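Saneo Market Tote – large, natural

Big cream fabric tote for groceries, library books, whatever. Two woven straps, long enough for the shoulder. Holds 40 lb in our shop test, no stiching gone. Folds flat. Cold wash, hang dry – no dryer, it shrinks.

Item 157. In stock at Bundgaard, more coming in May.
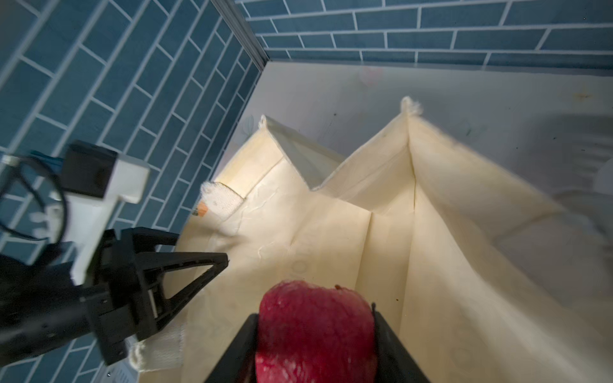 Fruit goes in last, heavy stuff first. No divider or stiff base, so the sides crease and fold in untill it's filled up. One red apple has the whole inside to itself, room for plenty more. Small orange tag by the strap on the outer edge. Light fabric shows dirt, spot clean with dish soap.

Comments

Troels Þorgeirsson: Had mine a year. Straps still fine

Mogens H.: does it come in a darker color??

Drurkier Bags, 101 Bresness Road – Contact – Back to top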